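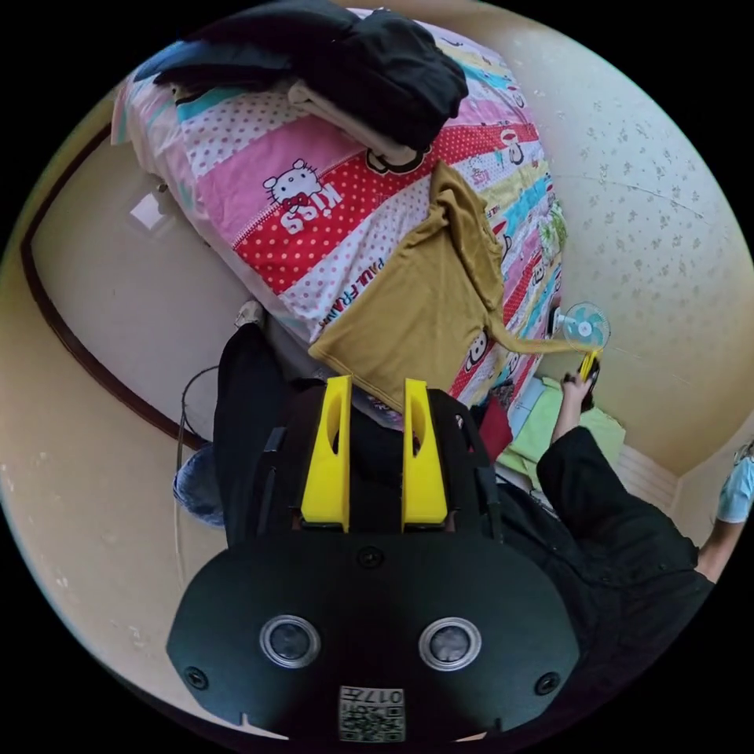
Jastton Handheld Fan: Four Months of Use

I bought the Jastton in March for my desk at work, where the air conditioning shuts off at 4:30 and the room gets stuffy fast. It cost $11 with a spare charging cable. I paid a little more than that for my old Vusden, which lasted one summer.

Speeds

There are three. Low is quiet enough to use on a phone call. Medium is the one I leave it on. High moves a good amount of air but has a whine to it, and Daryna Sydorenko at the next desk asked me to turn it down.

Battery

On low I get most of a workday. On high it quits before lunch. Charging is slow, so I plug it in when I leave. The charge light goes from red to green and is hard to read near a window.

Cleaning

The front grille twists off to the left. Dust builds up on the back edge of the blades and a damp cotton swab gets it. Mine was stiff the first time and I used a rubber jar opener.

Would I buy it again? Yes, at $11. At $20 I would look at the Endivex, which has a stand and a better battery.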